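Flilik Clothing Reuse Project
Progress report to the Zustus Fund
Sunday, December 19, 2021

Period covered
This report covers the work done since our last update in October. The grant pays for the sorting room at Siu, the laundry costs and the hours spent checking, folding and packing donated clothes for families referred to us.

Intake and sorting
We took in 2613 items in the period. Most were children's and adult tops, with a smaller share of pants, sweaters and coats. T-shirts are still the largest single group and the slowest to get through, mainly on account of the range of sizes and the number that arrive with the label missing or faded. Winter coats came in later than we had planned for, and the coat rail was not full until well into the period.

Of the total, 292 items could not be passed on. These had holes, broken zippers or stains that did not come out in the wash. They went to Kadix for textile recycling under the existing agreement, and there was no charge for collection.

Checking and folding
In the last report we said we would move to one method for all tops, and this is now in place. Each shirt is laid flat and smoothed before folding, with the collar toward the person doing the work. The sleeves are opened out to the sides so that the seams and underarms can be looked at. The shirt is then turned over, checked on the back and folded to the width of the bin. 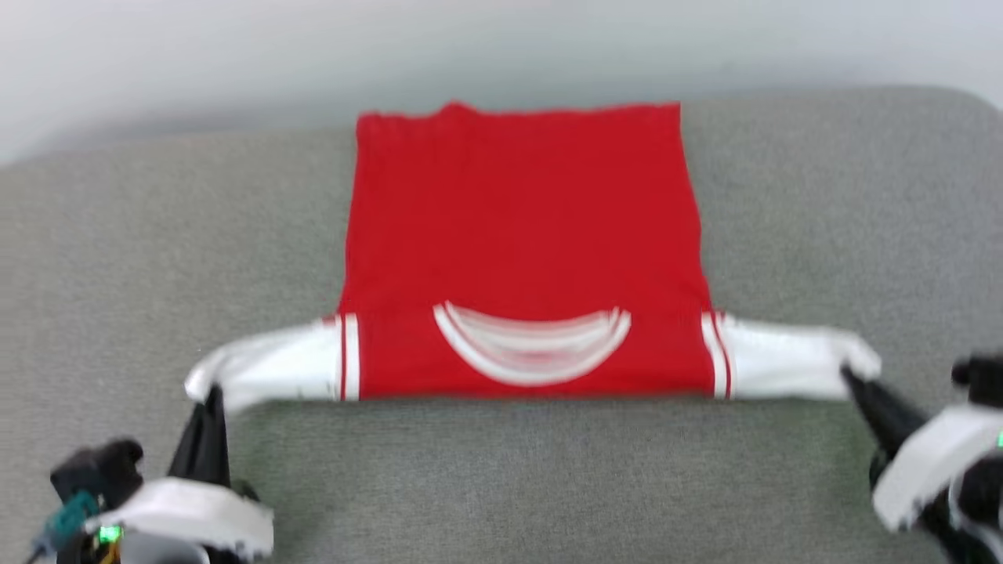 Red T-shirt with white sleeves and ribbed collar, laid out flat with the collar nearest.

The change has made the bins neater and has cut down on shirts going out with small tears under the arm. It does take longer per item. We think this is worth it for the tops but have not extended it to pants or sweaters, where a quick check on both sides is enough.

Packing
Clothes go out in bundles made up by size and season. We sent out nearly 100 bundles, and 4 came back because the sizes on the referral form were wrong – all were repacked and sent again within the week. The form now asks for height as well as age for children.

Spending
Laundry is slightly over budget and bin liners are under. The rent at Siu is paid to the end of the year. We are not asking to move money between lines at this stage.

Next period
- Relabel the shelves by size instead of by age
- Replace the two bins with cracked lids
- Write up the folding method as a single page for the sorting room wall
- Agree on spring collection dates with Kadix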